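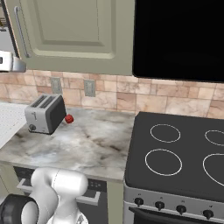

Documentation > Simulation Benchmarks > Kitchen Suite > Running an Evaluation

Posted in December by Gilmar Macedo
Filed under: Method Guides, Manipulation, Sim Evaluation

4. Running a paired evaluation in the kitchen suite

This section covers the paired-layout protocol used for the Flemer policy results. It assumes that the Gedodau simulator is installed and that the scene assets have been unpacked as described in section 3. Training is covered in section 6.

The protocol measures how much of a policy's success rate depends on the surface appearance of the kitchen. Each trial is run twice from the same initial state: once with the reference materials (marbled countertop, mixed-size backsplash tiles, sage-green cabinet fronts) and once with materials drawn from the Nundico texture set. Geometry, lighting and object poses are held fixed across the pair. The reported quantity is the paired difference, called the appearance gap in the rest of this guide.

4.1 Before you start

1. Confirm that the evaluation machine and the training machine use the same simulator build. Renders from different builds differ slightly in shading, and the difference is large enough to show up in the gap.

2. Load the reference kitchen and let the scene settle before taking any measurement. The default settling period is 97 physics steps.

3. Check the cooktop. The reference layout has no cookware on the burners. If a pan is present, the task file has loaded the cooking variant and must be changed.

4. Check the countertop. The toaster stands at the back left, turned at an angle to the counter edge, with the small red object beside its rear corner. The space in front of the toaster must be clear.

5. Check the arm. Its base and lower links should be in front of the counter, with no link in contact with the built-in appliance below it. Any contact reported at step zero invalidates the trial.

Note: The arm hides part of the lower appliance front from the raised evaluation camera. This is expected in the reference pose. Policies that take a second view from the wrist should have that view enabled in the policy file; the task file has no setting for it.

4.2 Generating the trial list

6. Set the master seed. The published results use seed 13.

7. Run the list generator with the task name and the number of pairs. The published list contains 634 pairs.

8. Open the list and confirm that every row has a layout index, an object seed and a texture seed. A row with an empty texture seed will run both halves with the reference materials and return a gap of zero.

9. Save the list alongside the policy checkpoint. Do not regenerate it between checkpoints, even with the same seed. The generator skips layouts that fail the collision check, and any edit to the assets shifts the rows that follow.

Caution: Do not drop a failed half-trial and keep its partner. Remove both, or rerun both. The interval calculation in 4.4 assumes complete pairs and does not check for them.

4.3 Running the pairs

10. Start the runner in headless mode. On-screen rendering works but changes the frame timing on some graphics drivers.

11. Set the episode limit to 2,000 control steps. An episode that reaches the limit is scored as a failure with the code TIMEOUT.

12. Set the pair order to alternate. With this setting the reference half runs first on odd rows and second on even rows. Policies that carry state between episodes must be reset explicitly; the runner does not do it.

13. Start the run. The log prints one line per half-trial, giving the row, the material set, the result and the final gripper position.

14. Inspect the first few lines. If both halves of a pair end at exactly the same gripper position to the last printed digit, the texture swap has probably not been applied. Stop the run and see 4.5.

Note: The black appliance above the stove and the cooktop are excluded from the texture swap. Early tests with swapped glossy surfaces changed the reflections enough to alter apparent shape, and the gap could no longer be read as an effect of material alone. Both keep their black finish in each half of the pair.

Note: The backsplash is swapped as one material. The two outlets set into it keep their own material and stay in place, so a policy that has learned to localize from them will show a smaller gap than one that relies on tile color. The ablation in section 5 separates the two cases.

4.4 Computing the appearance gap

15. Pass the completed log to the summary tool. It reports the reference success rate, the swapped success rate and the difference between them.

16. Leave the bootstrap setting on "paired". The unpaired option is kept for comparison with older logs and gives wider intervals.

17. Record the discordant pairs separately. These are the rows where one half succeeded and the other failed, and they carry all the information in the gap. A small gap with many discordant pairs means the policy is sensitive to materials in both directions. Report that count with the gap.

18. Group the failures by phase: reach, grasp, transport, release. For Flemer, most of the discordant failures fell in the reach phase, before any contact with the target. The Fedoruk baseline showed a flatter distribution, with more failures at grasp.

Caution: The gap is defined for one policy on one trial list. Do not subtract gaps computed on different lists. To compare two policies, run both on the same saved list and bootstrap the difference across rows.

4.5 Troubleshooting

Both halves identical. Texture swap disabled, or the material cache was built before the Nundico set was installed. Delete the cache and rerun from step 10.

Contact reported at step zero. Arm base offset is wrong for this kitchen. Restore the offset from the layout file. Moving the counter instead will break the collision check.

Object missing from the counter. The object seed placed it outside the allowed region and the sampler gave up. Mark the row as invalid and remove both halves.

Stove knobs change position during an episode. The joints are free in the cooking variant and locked in the reference layout. Reload the correct task file and discard the run.

Interval wider than expected. Check the bootstrap setting, then check the log for unmatched rows.

Next: 5. Ablations on fixed landmarks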